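CHAPTER 5
Grouping Small Goods on Open Shelving

The previous chapter treated goods that hold their own position on a shelf: boxed items, folded textiles, stackable tubs. The goods in this chapter do not. Brushes roll or rest on their bristles, tubes stand on one end only, hangers lock into one another, and mesh or sheer fabric takes up whatever space is left to it. A shelf carrying such goods can be full by volume at half its working capacity.

The term small goods is used here for household and personal-care items that can be lifted in one hand and are sold or stored without an outer carton. Shoe polish, applicator sponges, brushes, soap dishes, bath puffs and clothes hangers all belong to the class. Pharmaceuticals and food are excluded and are covered separately in Part Three.

5.1 Mixed stock and the working zone

A shelf of small goods is mixed when items with different uses share one level with no fixed boundary between them. Mixed stock is the normal condition of a shelf after delivery and before sorting. It is also the usual condition of a household shelf, where the pressure to correct it is lower.

Sorting begins with the working zone. This is the part of the shelf surface that can be reached with both hands without moving anything else. On a shelf of standard depth it lies along the front edge, usually toward the middle, and its size depends on what has accumulated on either side. The first items to be handled are those that stand inside the zone already. They are moved sideways or set back before anything is taken from a pile, and an item that can stand should be left standing. A tube laid down to make room tends to be covered by the next item and has to be found again. 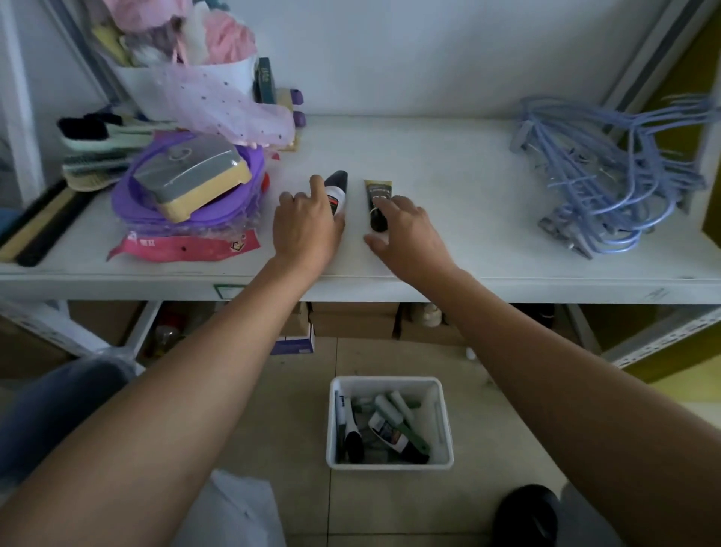

Should the whole shelf be emptied before sorting starts? In most cases it should be left partly loaded. Emptying is justified when the surface has to be washed or the shelf height changed; otherwise the bulky items can stay where they are while the working zone is cleared and rebuilt one group at a time.

Steinbach's manual for the Strobel stores took the opposite position and required a bare shelf at every change of layout. The rule was dropped in its second edition. Gisela Steinbach gave the reason in her preface: staff who emptied a shelf needed a second surface of equal size, and in a narrow aisle the second surface was the floor.

Bulky light goods are best treated as a boundary. A bag of bath puffs or a heap of hangers has little weight and an irregular outline, and it can be pushed toward an upright or the back wall to mark the limit of the area being sorted. It is dealt with last. Hangers should be separated by hook direction and hung or nested, never returned as a heap, but the work is slow and there is no advantage in doing it while smaller items are still unassigned.

5.2 Assigning groups

Three bases of grouping are in common use.

Grouping by material places plastics with plastics and textiles with textiles. It is quick, requires no knowledge of the goods, and produces poor results for the person looking for something. A soap dish and a basin have the same material and are rarely wanted at the same moment.

Grouping by form places upright containers together, flat items together, and so on. It makes good use of the surface. Its weakness is that similar containers with unrelated contents end up side by side, and a shopper or householder in a hurry reads shape before label.

Grouping by task places together everything needed for one job. The shoe-care group is the standard teaching case and is used in the remainder of this chapter. It has a clear limit, it contains both standing and lying items, and most of its members are familiar. A complete group consists of liquid polish with a sponge applicator, cream or polish in a tube, brushes for removing dirt and for finishing, and a shine sponge in its case.

In practice the bases are combined. The task decides which items belong to the group, and form decides how they are placed inside it. Radwan calls this the two-pass method, and her name for it is kept here. In the first pass, members of the group are identified and brought together without regard to order. In the second pass they are aligned. Houda Radwan developed the method for the Orside training shop, where trainees who tried to collect and align in a single pass repeatedly had to take apart a finished row to admit an item discovered later in a pile.

The first pass should be started from the most recognizable member of the group. For shoe care this is the polish bottle, whose slanted applicator cap can be identified from any side. Bottles are stood in the center of the working zone and serve as the anchor. Tubes are brought in next. A tube found lying behind the bottles is taken out past them, with one hand kept low beside the bottles, where it can stop them if they are touched. A tall bottle with a sponge cap is top-heavy once part of its contents has been used.

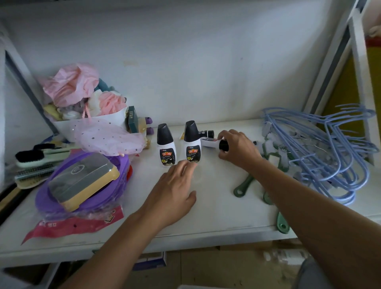 The shine sponge is frequently overlooked in the first pass. Its case is flat, and flat items attract other storage: they are set on top of basins and lids, or have things set on top of them. The sorter should look over the upper surface of every stack next to the working zone before declaring the pass complete. Brushes present the reverse difficulty. They are easily seen and wrongly assigned. A brush with stiff bristles and a short handle may be meant for shoes, for laundry or for the bathroom, and its printed sleeve, if it still has one, is the only reliable guide. Where the sleeve is missing, the brush is placed with the group that has fewest brushes and marked for checking.

5.3 Alignment

The second pass begins when no further members of the group are expected. Its purpose is to give every item a position from which it can be removed without disturbing its neighbors.

Standing items form the back row of the group. Labels face forward. A gap the width of one finger is left between adjacent bottles; a wider gap invites unrelated goods, and a closed row causes the neighbor to tip when one bottle is withdrawn. Where sponge caps are slanted, all slants should run the same way. The effect on capacity is small, but a cap turned against the row shows at once that a bottle has been used or returned.

A tube that stands on its cap belongs at the end of the row, where it can be gripped from the open side. If a tube will not stand, it is laid in front, parallel to the brushes.

Lying items form the front row. Brushes are placed with handles toward the front edge and heads toward the bottles. This arrangement has a cost in that the bristle heads, the part by which brushes are told apart, sit farthest from the eye. It is preferred all the same – a brush taken by the head sheds dust onto the shelf and, over time, loses its shape. Long and short brushes are kept apart so that the long handles do not cross the others.

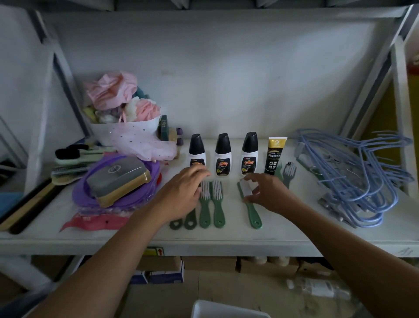

Fig. 5.1 Shoe-care goods with the bottles in a back row and brush handles toward the front edge.

Alignment is checked from the standing position of the user and then from the side. From the front, every label in the back row should be legible above the brushes. From the side, no handle should project beyond the edge, where sleeves and bag straps catch it.

5.4 Goods outside the group

Items left over when the group is complete are of two kinds. Some belong to other groups on the same shelf and wait for their own first pass. Others belong elsewhere in the building and should leave the shelf at once. Torn outer wrapping is a separate matter. Printed film is often left under a stack of basins long after it has ceased to protect anything, and it lets the stack slide. It should be removed when the stack is next lifted, after any price or product code has been copied.

Soft goods need a container. The Nelia and Sisalum ranges of open bins are both suitable if the front wall is low enough for the contents to be seen. Sheer fabric must be folded inside the bin and not draped over it, or it will be drawn forward with the first item taken from the row in front.

Section 5.5 applies the two-pass method to shelves of unequal depth. The load tables in Chapter 9 should be consulted before soft goods are moved to an upper level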